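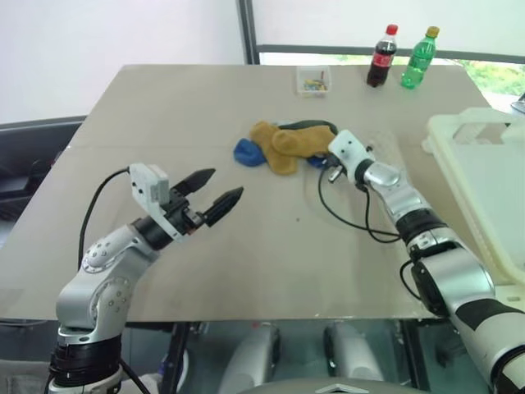

How to get tea and coffee rings off a pale table top

I've been drinking too much tea at my table for years, so I've had plenty of practice at this one. It works on the hard, sealed kind of top. If yours is bare or oiled wood, stop here and read my other page, as too much water will make it worse!

You'll need bicarbonate of soda, a soft cloth, a bowl of warm water and a dry tea towel.

First, wipe away the crumbs (grit scratches, and I learned that the hard way). Then mix 100 g of bicarb with a splash of water until it's like toothpaste. You won't use it all on one ring, but it's handy to have enough for the whole table.

Dab the paste on the mark and leave it for 8 minutes. I put the kettle on, which is how I got into this mess in the first place.

Rub gently in small circles with the damp cloth. Don't be tempted by the green side of a scourer, it dulls the shine and you can't get that back. Rinse the cloth, wipe twice, then dry with the tea towel. Any white haze left behind is just bicarb, so wipe again.

Old rings might want a second go. Mine from last June took three, and there's still a faint one by the window end that I put a plant on.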